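窓ぎわの作業台を片づける

2021年11月1日

月が変わったので、作業台まわりの片づけをした。前から気になっていたところを順に手を入れただけで、大がかりな模様替えではない。あとで自分が見返すために書いておく。

うちの作業台は緑色の天板で、大きな格子窓のそばに置いてある。Plavbridgeに越してきた年に、Hovettiという中古の什器屋で買った。もとは工場の検査室か学校の準備室にあったものらしいが、店の人もはっきりとは知らなかった。縁に銀色の細い見切りがついていて、灰色の金属のレールも通っている。レールが何のためのものかは、買ったときに聞きそびれた。道具を引っかけるためかもしれないし、もう一枚何かが載っていたのかもしれない。いまのところ使い道はなく、ほこりがたまる場所になっている。

この台でやることは、だいたい決まっている。種の小分け、荷物の梱包、革ひもの切り出し、壊れた家電のふたを開けること。たまに昼ごはんも食べる。種は庭で採ったものと、知り合いと交換したもので、秋の終わりに封筒に分けて、12月に入ってから送り始める。つまりこれから忙しくなる場所なので、その前に片づけておきたかった。

まず、台の上のものを全部床に下ろした。

下ろしてみると、作業に使うものは少なかった。多かったのは置きっぱなしのものだ。読み終えたカタログ、電池の切れたタイマー、どこかの部品の袋、輪ゴムの箱、去年の封筒の残り、片方だけの軍手。片方だけの軍手は捨てようとしたが、ジャムの瓶を開けるときに使っていたことを思い出し、台所に移した。カタログは資源ごみに出す。部品の袋は中身がわからないものから順に捨てた。わからない部品を取っておいて役に立った記憶がない。

床に置いたものは、毎日使う、季節で使う、使わない、の順に並べた。毎日使うものだけを台に戻すつもりだったが、やってみると毎日使うものはカッターとテープと鉛筆くらいだった。はさみは毎日というほどでもない。それでも台から離れた場所にあると必ず取りに行くことになるので、戻した。定規も同じ理由で戻した。分け方としてはいい加減だが、厳密にやると片づけが終わらない。

天板の掃除は、乾いた布でほこりを取ってから、固く絞った布で拭いた。材質はいまだにわからない。店では何も言われなかったし、裏に札もない。なので強い洗剤は使わないことにしている。以前、テープの糊が残ったときに溶剤を使おうかと考えたが、目立たない隅で試すのも怖くてやめた。ぬるま湯をふくませた布をしばらく当てて、指の腹でこするとだいたい取れる。取れないときは翌日もう一度やる。

銀色の縁のところは、天板との境に細かいごみが入る。種の殻と、消しゴムのかすと、革の粉が混ざったようなものだ。つまようじの先に布を巻いて、端からかき出した。途中で先が折れたので、竹串に替えた。竹串のほうが長くて持ちやすい。来年は最初から竹串でやる。

レールのほうは歯ブラシを使った。古い歯ブラシを取っておくと家族にいやがられるが、こういうときにはほかに代わるものがない。途中に小さな切れ込みがあって、そこにもごみが入る。掃除機の細いノズルで吸いながらブラシを動かすと、下に落ちなくてよい。掃除機を先にかけてからブラシをかけると、結局もう一度掃除機をかけることになる。毎回この順番を忘れる。

それから、光の話を書いておく。

窓のそばに作業台を置くと、手元が明るくて具合がいい。これは本当にそうで、冬の昼間でも電気をつけずに細かい作業ができる。ただ、うちの天板はつやが強い。日が差すと光を返して、そこだけ白く光る。種のような小さいものを広げていると、その白いところに入った分が見えなくなる。淡い色の種だとなおさらで、封筒に入れたつもりのものが台に残っていたことが去年は何度もあった。

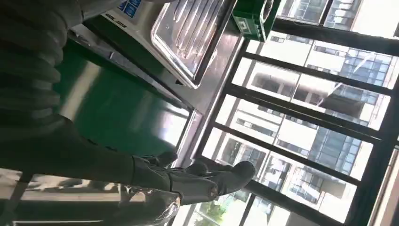 つやのある緑は下に何か敷けばいい、うちでは古いフェルトを切って敷いている、とCameron Tawhiriさんからコメントをもらった。前に作業台のことを少し書いたときのものだ。フェルトだと種が転がらないし、日が差しても目が疲れない、台を動かすより先に試したほうがいい、と続いていた。ついでに、敷物は天板いっぱいにせず、腕の届く幅だけにしておくと掃除が楽だとも書いてあった。

これを読んで、フェルトを買いに行った。手芸の店で、濃い灰色のものを一枚、828円だった。黒にするか迷ったが、黒い種もあるので灰色にした。家で切って敷いてみると、たしかに見やすい。種が転がらないのもそのとおりで、アサガオのような角のあるものは置いた場所にそのままいる。

困ったのは、ごく細かい種だ。けしの仲間のようなものは、フェルトの毛の間に入ってしまう。指でつまめないし、逆さにしてはたいても全部は落ちない。去年と逆のことが起きたわけで、見えていても取れない。結局、細かい種のときはフェルトの上に白い紙を一枚置き、紙の四辺を少し折り上げて、その中で作業することにした。紙ならそのまま折って封筒に流し込める。敷物の上に紙を敷くのは二度手間のように思えたが、紙がすべらないので、じかに天板に置くよりやりやすい。

台を動かすことも一応は考えた。窓から離して壁側に向ければ、光る場所はなくなるはずだ。ただ、その壁側には棚があり、棚を動かすには中のものを出す必要があり、出したものを置く場所は作業台しかない。図を描いてみたが、どう並べても一度は廊下をふさぐことになる。今年はやめた。

カーテンも考えた。薄いレースを一枚かければ光はやわらかくなるだろう。でも窓が大きいので、既製品だと幅が合わない。桟のところで分けて小さいのを何枚か吊るす手もあるが、冬に結露したとき、布がガラスに貼りつくのが目に見えている。前の家でそれをやって、春に外したら裾が黒くかびていた。かわりに、光がきつい時間は台での作業をしないことにした。朝のうちは伝票や宛名書きを別の部屋でやり、日が回ってから種に取りかかる。道具を買うより時間をずらすほうが早かった。

次は引き出しのかわりの話になる。

この作業台には引き出しがない。買ったときからなかったのか、どこかで外されたのかはわからない。それで、横にLewisという名前のワゴンを置いている。Lewisは商品名で、店の札にそう書いてあった。三段で、車輪がついている。上の段に毎日使うもの、中の段に封筒と紙、下の段に重いものを入れる。重いものを上に入れていた時期があったが、動かすたびにぐらつくのでやめた。

今回、上の段に仕切りを入れた。菓子の空き箱を切って使った。幅が少し足りなかったので、すきまに段ボールを折って挟んだ。見た目はよくないが、鉛筆が奥に転がっていかなくなった。仕切りは市販のものもあり、店で見たときは2631円だった。段ボールでひと冬使ってみて、それでも欲しければ春に買う。たぶん買わないと思う。

中の段の封筒は、大きさで分けた。小さい茶封筒、少し大きい茶封筒、白い封筒、使い回しの封筒。使い回しの封筒は、宛名のところに紙を貼れば使えるので取っておくのだが、実際にはあまり使っていない。人に送るときは新しいほうを選んでしまう。今回は、汚れのあるものと口が破れたものを捨てて、残りをひとつの束にした。束には紙の帯を巻いて「身内用」と書いた。兄に送る分ならこれで文句は出ない。

封筒に書く内容も、この機会に決め直した。去年は品種の名前と採った年だけを書いていたが、もらった人から、いつまくのかと聞かれることが多かった。それで今年は、まく時期と、日なたか日陰かを書き足す。ゴム印を作ろうかとも思ったが、品種ごとに違うので手で書くしかない。字が小さくなるので、鉛筆の硬さをひとつ上げた。ペンだとにじんだときに読めなくなる。

下の段には、予備のテープと、紙の束と、文鎮がわりの金具を入れた。金具は何かの機械から外したもので、適度に重く、角が丸い。紙を押さえるのにちょうどいい。

木の部分の手入れもした。天板は緑だが、横に並べている小さな踏み台は木で、座るのにも使っている。座面が乾いて白っぽくなっていたので、Keloという蝋を塗った。缶に入っていて、布に取って伸ばす。250グラムの缶を去年買い、まだ半分以上ある。塗ってから20分おいて、別の布で拭き取る。缶の裏には換気をするようにと書いてあるので、窓を開けた。十一月にしては風がなく、寒くはなかった。

蝋は塗りすぎるとべたつく。去年はたくさん塗れば長持ちするだろうと思って厚く塗り、しばらくズボンの後ろに色がついた。今年は少なめにして、足りないところだけあとから足した。脚の裏にはフェルトの切れ端を貼った。作業台に敷いた残りがあったので、丸く切って両面テープでつけた。両面テープでは長くは持たないだろうが、外れたらまた貼る。床を引きずったときの音が小さくなった。

窓も拭いた。格子のある窓は、一枚ずつ拭くことになるので時間がかかる。桟の角に汚れがたまり、布だけでは届かない。ここでも竹串に布を巻いて使った。新聞紙で拭くときれいになると聞いて一度やったことがあるが、紙を丸めるたびに手が黒くなるのがいやで、それからは古いシャツを切ったものにしている。濡らした布で拭いて、すぐ乾いた布で追いかける。間をあけると筋が残る。上のほうは踏み台に乗っても届きにくいので、今年は届くところまでにした。蝋を塗る前にやっておけばよかったのだが、塗ったあとで気がついたため、踏み台が乾くまで窓の上半分は後回しになった。そしてその日はもうやらなかった。

桟の塗装がところどころ浮いている。指で押すとはがれるので、押さないようにしている。大家さんには春に話すつもりだ。冬の間に塗り直しても乾かないと思う。

窓が明るくなった分、天板の光り方も強くなった。拭いたので当たり前だが、これは考えていなかった。フェルトを敷いてあるところはいいとして、敷いていない側は前より白く見える。そちらは梱包に使う側なので、まぶしくても困ることは少ない。ただ、透明のテープの切れ端を置くとどこにあるかわからなくなる。テープの端は折っておくこと、と紙に書いてワゴンに貼った。

台に戻すものを戻し終えたのは、日が傾いてからだった。床に残ったのは、季節で使うものの山と、使わないものの山だ。季節で使うほうには、種の乾燥に使う網、干し花を吊るす金具、冬だけ使う手元灯がある。手元灯はもう使う時期なので、コードを拭いて台のそばに出した。球を替えようとしたら、替えの球がどこにもない。去年の冬に買ったはずだが、買おうと思っただけかもしれない。

使わないものの山は、箱に入れて玄関に置いた。玄関に置けば出かけるときに持っていくだろうと思ったからだが、三日たってもまだある。Hovettiに持っていけば引き取ってくれそうなものもいくつかある。古いタイマーは電池を替えたら動いたので、箱から出して作業台に戻した。蝋をおく時間を計るのに使える。

片づけたあとで一度だけ、種の小分けをやってみた。ニゲラとコスモスと、名前を書き忘れた何か。ニゲラは黒くて小さいので、紙の上でやった。殻のかけらを取り除くのに、息を吹くと種まで飛ぶので、紙を傾けて軽く揺すり、転がってきたほうだけを集める。コスモスは細長くて転がらないから、同じやり方ができない。こちらはフェルトに広げて、ピンセットで殻を抜いた。フェルトに引っかかるのが逆に都合がよかった。

名前を書き忘れたものは、たぶんセンニチコウだと思うが、自信がない。封筒には「たぶん」と書いた。人に送るわけにはいかないので、春に自分の庭にまいて確かめる。

去年の反省として、採ったその日に名前を書くようにと自分に言い聞かせていたのに、今年もこうなった。庭に鉛筆を持って出るのを忘れるのが原因なので、勝手口に紐で鉛筆を一本吊るした。紐が短くて使いにくいという苦情が家の中から出ている。あとで長くする。

フェルトの件でコメントをくれたCameron Tawhiriさんには、あらためてお礼を書いておく。細かい種のときにどうしているかも、よかったら教えてほしい。紙を敷く方法で一応足りているが、紙が折れると隅に入り込むので、もう少し固いもののほうがいいかもしれない。浅いお盆も考えている。ただ、うちにあるお盆は全部つやのある塗りで、それを窓ぎわに置くと話がもとに戻ってしまう。

次は封筒の書き方の見本を載せる予定。センニチコウかもしれないものは、まいてみるまで保留にする。手元灯の球は明日買いに行く。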